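Hand-held gripper comparison: frequently asked questions

These are the questions we get most often about the Killham trials. They are answered by Howard Yeoman, who ran the comparison, with corrections from Vignesh Hegde, who did most of the gripping and disagrees with Howard on a couple of points. Where they disagree we have said so.

What did you compare?

Two hand-held grippers, the Clekolon and the Workneh. Both have a pair of angled fingers, a trigger and a camera looking down over the fingers. You hold one, pick things up with it, and the recording is meant to be useful later for teaching an arm to do the same job. We also ran a short set with the Conlow arm, using the recordings from each gripper. We bought everything at list price and have no arrangement with any of the makers.

Which one is better?

For soft and awkward things, the Clekolon, by a small margin. For small hard things, the Workneh. If you were hoping for a clear winner, we were too, and we would be wary of any comparison that found one after a week of use.

How many picks is this based on?

2065 attempts across both grippers, after throwing out the ones where the camera file was damaged. That sounds like a lot. Split by gripper, by person and by object it gets thin very quickly, and for several objects we have too few attempts to say anything at all. Those rows are left blank in the results table. Please don't write to ask us to fill them in with a guess.

What counts as a successful pick?

The object leaves the surface, is carried to the target and is let go there without being touched by the other hand. A drop on the way is a failure, even if the object happens to land in the right place. Vignesh thinks this is too strict for light plastic toys, which bounce. Howard thinks a toy that bounces into a box has not been put in a box.

The maker says its pads "grip anything". Do they?

No. Both sets of rubber pads do well on anything with a bit of give and a surface that isn't too smooth. Rounded shiny plastic is another matter. If the pads meet the object above its widest point they push it down and away, and squeezing harder makes this worse. We had the same trouble with clear jars, although part of that may be down to the person holding the gripper misjudging where the edge was.

"Grip anything" also skips over thin flat things. Neither gripper could reliably lift a card lying flat on a table. Both managed it once the card was leaning against something. We suspect that is how the demonstration videos are done, but we can't prove it.

Why test with household clutter and not proper test blocks?

We did use test blocks at the start. Both grippers did so well on them that we learned nothing. Blocks are all the right width and they stand apart from each other. A full toy box has things lying on top of other things, things that squash, things that roll when you take away what was holding them up. Scores dropped sharply for both grippers as soon as we moved to mixed boxes, and the order of the two changed as well. So if a data sheet quotes a success rate and doesn't say what was picked up, I'd ignore the number.

Doesn't that make your test impossible to repeat?

Partly, yes. Nobody else is going to have the same jumble in the same order. We tipped the box out and refilled it between sessions so that neither gripper got an easier arrangement every time, but that only evens things out if you do it often enough, and we probably didn't. Treat our figures as a comparison between two tools used by the same people on the same things. They won't tell you how either tool will do in your kitchen.

Were the people using the grippers experienced?

One was and one wasn't. Vignesh had used the Workneh before, on and off, for months. Howard had used neither. You can see it in the results: Howard's scores on the two grippers are nearly level, and Vignesh is better with the one he already knew. We can't separate "better tool" from "more practice" for him, and we would rather tell you so than bury it.

How long does it take to get used to one?

Longer than the leaflet says. The Workneh leaflet says ten minutes. Howard was still improving after his first 300 attempts, and he was not being slow about it. The trigger is easy. Learning to trust the camera view instead of leaning over to look with your own eyes takes a good deal longer, and if you do lean over, your wrist goes with you and the recording is poor.

Is the camera any good?

On both, it is fine in even light and disappointing near a bright window. The Clekolon brightens and darkens the picture by itself and there is no setting to stop it, which is a nuisance when you move from a pale floor to a dark shelf. The Workneh lets you fix it. On either one, the wide view takes in plenty of the room behind the object. Some buyers will like that. We think it means you should check what is lying about before you record in someone's home, letters especially.

Is a wide gripper body a problem in small spaces?

It can be. The fingers will go into a box that the body won't follow, so you are picking from the top layer only until the level drops, and then you have to tilt. Tilting is allowed in our rules. Tilting also changes what the pads touch, and we saw more slips at steep angles. We did not measure the angle, so please don't quote us on how steep.

Do the recordings transfer to the arm?

This is the question that matters most and the one we can say least about. With the Conlow arm we ran one task, trained on recordings from each gripper in turn. Out of 7 trained versions, 2 did the task often enough that we would bother showing anyone. One was from each gripper. The other five mostly reached for the right place and closed at the wrong time. Anyone who tells you that hand-held recordings carry straight across to an arm should be asked how many versions they trained before the one in the video.

Do I have to calibrate?

The Clekolon asks you to and the Workneh says it does so by itself. We checked the Workneh against a ruler in January and the finger opening it reported was off by enough to matter for small objects. After a restart it was right. We now restart it before every session, and would suggest you do the same whatever the box says.

Do the pads wear out?

Too early to say. The surface on both sets looks less fresh than when we started and we have not seen a change in the scores that we could pin on it. Spare pads for the Clekolon took weeks to arrive. Order them with the gripper.

What would you do differently?

Have more people doing the gripping, for one. Fix the list of objects before starting, too. We kept adding things that looked interesting, and the later additions have hardly any attempts behind them. Vignesh would also drop the arm runs altogether and Howard would do nothing else.

Should I buy one?

If you already have an arm and somebody with the patience to train it, borrow one first and try it on your own mess. Put a full box on the floor, soft toys and hard toys and a jar or two, and spend an afternoon emptying it.

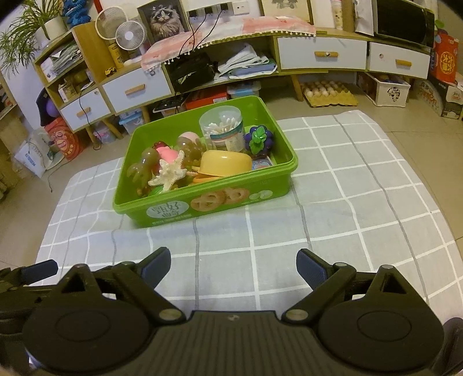

Keep a tally as you go, including the attempts you are tempted to call practice. If you are still dropping a good share of them by the end of the afternoon, a dearer gripper probably won't save you, and we have yet to see a maker's video that changed our minds about that. Our results table is updated whenever we finish a new set, and the old versions stay up next to it.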